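Tuesday, July
Posted by Catcombe desk

Spread filter on the hourly EURGBP model, second pass

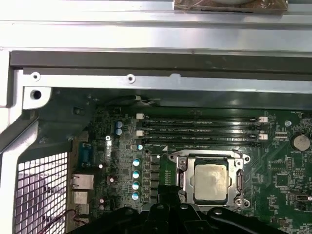 Majumder replied to the first pass that the spread filter was being applied after the entry signal, so the backtest was counting trades that would have been rejected live. Checked the order of operations. Correct. Moved the filter ahead of the signal and reran the full set.

Run settings: 3642 hourly bars, Baltix feed, bid and ask kept separate. Channel lookback left at 28 bars. Stops and position size unchanged from the first pass.

Trades before the change: 636. After: 300. Most of the rejected entries fall in the hour after the New York close, when the quoted spread widens and the midpoint drifts enough to touch the lower channel line. They looked like good entries on mid prices. On the ask they were mostly losers.

Net result is lower but the equity curve is less jumpy. Worst drawdown now sits in the stretch with two rate decisions close together. No change to the model for that yet. Blocking trades on event days would need a calendar file, and the one from Kamden has its times in London local without a daylight saving flag.

Also found duplicate bars at the Sunday open. Baltix sends the first bar twice if the session starts late. Dropped the second copy. It moved two entries by one bar and had no effect on the trade count.

To do:
- rerun with lookback at half the current value
- convert Kamden times to UTC, check against the March clock change
- log rejected entries to a separate file with the spread at the time

Rerun starts at 6 p.m.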